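The laundry basket is still ahead

I have done laundry for a living, on and off, for 13 years, most of them at Trumel in Clillilport. We take in bedding and towels from guest houses, and household wash from anyone who walks through the door. So when people ask me whether a machine could do my job yet, I have a view. My view is that a machine has been doing half of it since before I was born, and that the other half is going slowly.

The half that is done is the washing. Nobody on our floor scrubs anything. We load a drum, press a button and walk away. The dryers work the same way, and the big flat ironer takes sheets faster than two people can feed it.

What is left is the handling. Somebody has to lift the basket, tip it out, pull the sleeve out of the duvet cover, notice the pen in the pocket, and carry the lot to the next place. It doesn't look like much when you write it down. It fills most of a shift.

I have watched a lot of robot videos and I try to be fair to them. The arms have got better. A few years ago you would see one spend a whole afternoon on a single towel that had been laid out for it on an empty table. Now they are being pointed at ordinary things in rooms with people and clutter in them, and I count that as progress. But look at what the work consists of when it gets down to it.
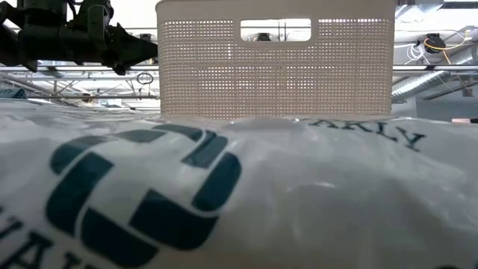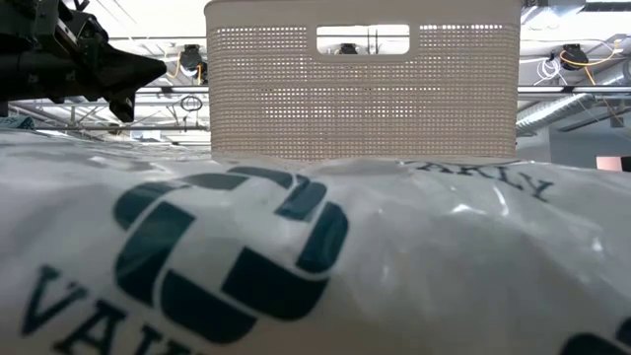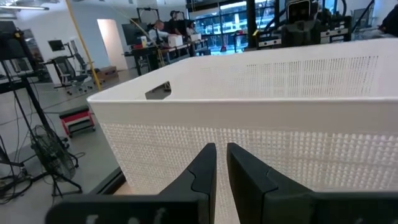
A perforated plastic basket and the black gripper that works near it. In the last picture both fingers are close to the rim.

A basket is one of the easier things in a laundry. It is stiff, it keeps its shape, and it has handle holes. If I were choosing a first job for a machine I would choose that. Even so, there is plenty to get wrong. The walls are full of little holes, so you can see daylight through them, and I would guess that makes it harder for a camera to decide where the basket stops and the room begins. Put it on something soft and the base sinks in a bit. A person corrects for that without thinking. You feel the weight shift and you move your thumb.

Then there is what goes in the basket. Cloth has no fixed shape at all. Neither does a bag. Print a big plain logo on either one and it bends over the folds until you can only read bits of it. I can tell which way up a pillowcase is with my eyes shut, from the seam. I would like to see a gripper with two hard fingers do the same, at the speed we need, with a wet one.

Speed is the part the videos tend to leave out. At Trumel a decent folder gets through 200 hand towels in an hour and doesn't boast about it. Many of the clips I see are played faster than life, with a small note in the corner to say so. A machine that needs a minute for each towel might still be worth having in a house, where it could get on with things overnight. It is no use to us at all.

Money is the other part. Our local repair shop, Theodorakopoulos, charged us £1,784 last November to put a new bearing in one washer, and that is a simple machine that does one thing and goes round. I dread to think what the bill would be for an arm with a joint at every bend. Whoever sells the first real laundry robot will have to say plainly who mends it and how long it will be out of action.

I don't think any of this means it can't be done. My sister has a Pomia floor cleaner that I laughed at when she bought it, and it does her kitchen every morning before she is up. It gets stuck under the same chair, and she has moved the chair. I think that is how it will go with laundry as well. We will end up changing the room to suit the machine: one size of basket, always put down in the same spot, with the pockets emptied first. Shop floors will manage that sooner than homes will, as we already have rules about where things go and people are paid to follow them.

For a family house I would say 20 years before a machine can take a full basket from the bedroom, wash it, dry it, fold it and put each thing in the right drawer. I might be too gloomy. Carrying the basket will come well before that, and I would be glad of it, because it is the carrying that has done for my back. If someone brought me a machine that only lifted full baskets from the floor to the table, all day, without dropping one, I would ask the boss to buy it and I would do the folding myself.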